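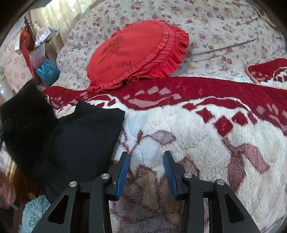

Ticket 3081 - Pustano (console build) - save rollback after patch
Status: open, waiting on player
Assigned: E. Bautista

Opened 2025-02-22

Reported by player (Higinio Cisneros):
Bought Pustano in January, disc version. Played fine offline. Put the console online, it pulled the patch, game restarted, and my save is back at the Tramholm ferry. I was way past that. Done with Tramholm, done with the salt mines, had the second boat. The load screen shows 67 hours played but when I load it I'm at the ferry with the starter coat and no map. Tried loading the older slot, same place. Please don't tell me to reinstall, I have slow internet.

Log

- Asked for: patch version from title screen, bottom right. Number of save slots. Cloud saves on or off. Whether he's seen the "Updating save data" bar.

- Player reply: version ends in .5. Three slots, one is autosave. Cloud on, he thinks. Saw the bar, it sat at almost full for a long time so he closed the game from the console menu.

- OK so that's probably it. Closing during the bar. The convert step writes the header first (play time, chapter name, thumbnail) and the world block after. Header says 67, world block never got written, game falls back to the last checkpoint it can read. Ferry is the first one with a full checkpoint. Matches.

- Told him to stop playing on that save. Do NOT let it autosave at the ferry. He'd already walked around the dock a bit. Autosave slot is most likely gone, the two manual slots should be fine as long as he hasn't saved over them.

- Player: "I haven't saved. I talked to the ferry man and quit."

- Talking to the ferryman triggers an autosave. Fine, only that slot.

Tried on our end

1. Clean console, disc version, made a save past the mines, took the patch, closed at the bar. Reproduced first time. Ferry, starter coat, correct play time on the load screen.
2. Same again but let the bar finish. No problem. Took much longer than it should tho, bar stops near the end and looks hung. Would have closed it myself.
3. Closed at the bar, then pulled the cloud copy before launching again. Save comes back whole. Convert runs a second time and completes.
4. Closed at the bar, launched, loaded at the ferry, quit, then pulled cloud copy. Autosave slot bad, manual slots OK. So order matters.
5. Same as 4 but with cloud sync left on between launches. Bad autosave gets uploaded over the good one. Manual slots still OK since they weren't touched.

Sent to player:

Hi Higinio, please do these in order and don't start the game until the end.
Turn off automatic upload in the console's storage settings. Don't start Pustano.
Go to saved data, cloud, Pustano. Check the date on each slot. You want the ones from before you took the patch.
Download both manual slots, say yes to overwrite. Skip the autosave.
Start the game. When the "Updating save data" bar comes up leave it alone, even if it looks stuck. Can take a while on a big save.
Load slot 1. Tell me where you are.
If that works, make a new manual save in an empty slot before turning upload back on.

- No reply yet to the above. Following up tomorrow.

- Player reply: cloud list shows slot 1 and the autosave but no slot 2. Slot 1 date is before the patch. Asks if he should go ahead with just the one.

- Yes, go ahead with slot 1. Slot 2 may never have uploaded, cloud quota on that account could be full. Asked him to check free space. Also asked him to copy local slot 2 to a USB stick before doing anything, in case we can repair it by hand.

- Player: free space is 961 KB. So yes, full. That's the slot 2 mystery. He's going to clear some old games out first, NOT the Pustano folder, I said that twice.

Internal, for Alvarado build team

The bar. Needs to say don't close the game. Right now it only says "Updating save data" with no warning and it parks near the end while the world block is being written. Players with long saves will think it froze. Suggest: warning text, a spinner that moves, and write the world block to a temp file, swap at the end, header last. Header going first is the real bug imo.

Also the fallback to the ferry should not be silent. If the world block can't be read, say so on the load screen and don't allow autosave. Losing the autosave on top of it makes it worse than it has to be.

Bururis (the online hub) not affected, checked. Character data there is server side. A player with a broken local save can still log in to Bururis and see their gear, which is confusing, and we will get tickets saying "my stuff is there but not in the story." Same bug, point them at this ticket.

PC build not tested. Someone with a PC kit please try closing at the bar and add the result here. I don't expect it to be differnt but haven't seen it.

Reply from build team: header order confirmed, it was changed in this patch so the load screen would show up faster. Rolling that back for the next hotfix. Warning text needs translation so it may land later. No date.

- Added canned reply to the support folder, filed under save data / Tramholm ferry. Use the ordered steps above word for word, skipping around is what kills the autosave.

- Player: USB copy done, old games cleared, upload is off. Downloading slot 1 now, will write back once the bar finishes.

- Leaving open. If slot 1 loads, ask for the slot 2 file from the stick and attach it here.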